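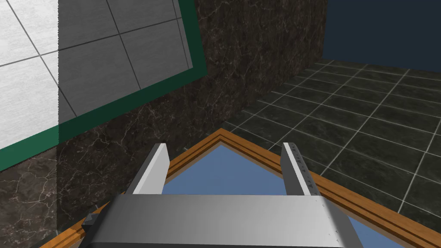

Barnirura bekommt sein Serial zurück: »Iven« läuft wieder auf der Leinwand

Samstag, 3. August 2024

Ich gebe zu, ich habe am Küchentisch kurz gequietscht, als die Nachricht kam. Das Kino Lelau zeigt im Herbst alle 15 Kapitel von »Iven«, dem alten Schwarz-Weiß-Abenteuer mit dem maskierten Leuchtturmwärter, und zwar auf der großen Leinwand und in der richtigen Reihenfolge! Wer wie ich mit einer verrauschten Videokassette aufgewachsen ist, auf der das vierte Kapitel mitten in der Prügelei im Bootshaus von einer Kochsendung überspielt war, weiß, was das bedeutet. Ich habe die Auflösung dieser Prügelei nie gesehen. Nie! Ich weiß nur, dass Iven im fünften Kapitel einen Verband am linken Arm hat und dass alle so tun, als sei das ganz normal.

Für alle, die mit dem Stoff nichts anfangen können (das dürften die meisten sein): »Iven« stammt aus den Vierzigern, lief damals Woche für Woche im Vorprogramm und erzählt von einem stillen Leuchtturmwärter, der nachts mit Umhang und Halbmaske auf Schmugglerjagd geht. Der Gegenspieler heißt Doktor Akande, trägt durchgehend weiße Handschuhe und will ein Gerät bauen, mit dem er den Nebel lenken kann. Wozu genau, wird mehrmals erklärt und jedes Mal anders. Am Ende jedes Kapitels hängt jemand über einer Klippe, sitzt in einem sinkenden Boot oder liegt bewusstlos in einem Güterwagen, und in der Woche darauf stellt sich heraus, dass er kurz vorher abgesprungen ist. Als Kind fand ich das Betrug, heute finde ich es wunderbar.

Hinter der Wiederaufführung steckt Titilayo Ibrahim, die im Lelau seit ein paar Jahren das Programm macht und der wir auch schon die lange Nacht der Piratenfilme verdanken. Ich habe sie am Telefon erwischt, sie war gerade dabei, Plakate zu sortieren. Drei Kapitel galten lange als verschollen, erzählte sie mir, darunter ausgerechnet das vorletzte, in dem man Doktor Akandes Gesicht zum ersten Mal ohne Schatten sieht. Im Februar sind die fehlenden Rollen dann in einem Nachlass aufgetaucht, falsch beschriftet als Lehrfilm über Heringsfang. »Ich habe die Dose aufgemacht und erst mal gar nichts gesagt«, meinte sie. Kann ich mir vorstellen, ich hätte vermutlich geschrien.

Um den Ton kümmert sich Tanko Mohammed. Bei zwei der wiedergefundenen Kapitel war die Tonspur so mitgenommen, dass man vom Dialog nur noch jedes dritte Wort verstand, und er hat sich monatelang durch das Knistern gearbeitet. Neu eingesprochen wird nichts, darauf legt er großen Wert. Wo wirklich nichts mehr zu retten war, gibt es Texttafeln mit den Zeilen aus dem Drehbuch. Finde ich richtig so! Ich habe schon nachvertonte Serials gesehen, da klangen die Banditen wie Nachrichtensprecher, und danach wollte ich nur noch nach Hause.

Gezeigt wird in Blöcken zu drei Kapiteln, immer am Abend und mit einer Pause dazwischen, in der man sich streiten kann, wie Iven aus der Mühle kommt. Ein Marathon am Stück war wohl auch im Gespräch, aber wer einmal mehr als vier Kapitel eines solchen Serials hintereinander geschaut hat, kennt das Problem: Jedes fängt mit derselben Musik und derselben Zusammenfassung an, und irgendwann kann man den Vorspann mitsprechen. (Ich kann ihn sowieso mitsprechen, aber meine Sitznachbarn müssen das ja nicht wissen.) Vor jedem Block läuft außerdem ein kurzer Trickfilm aus derselben Zeit, welcher genau, wird vorher nicht verraten.

Ein bisschen gemeckert wird natürlich auch schon. Im Forum der Serialfreunde hält man das Bild der Vorschau für zu glatt, einer vermisst die Kratzer, eine andere möchte bitte unbedingt die alte deutsche Fassung, in der Iven aus unerfindlichen Gründen »Kapitän Nebel« hieß. Die gibt es diesmal nicht, gezeigt wird das Original mit Untertiteln. Mir ist das recht, obwohl ich an »Kapitän Nebel« hänge, so stand es schließlich auf meiner Kassette, in der Schrift meines Onkels und mit einem l zu viel.

Der Vorverkauf beginnt, sobald die genauen Termine stehen, die Karten gibt es an der Kasse des Lelau und wie immer auch im Buchladen gegenüber. Einen Pass für die ganze Reihe soll es ebenfalls geben, zum Preis konnte mir Titilayo Ibrahim noch nichts sagen. Ich melde mich hier, wenn ich mehr weiß. Und falls jemand das vierte Kapitel schon kennt: bitte nichts in die Kommentare schreiben, ich warte seit meiner Kindheit auf dieses Bootshaus und halte die paar Wochen jetzt auch noch durch.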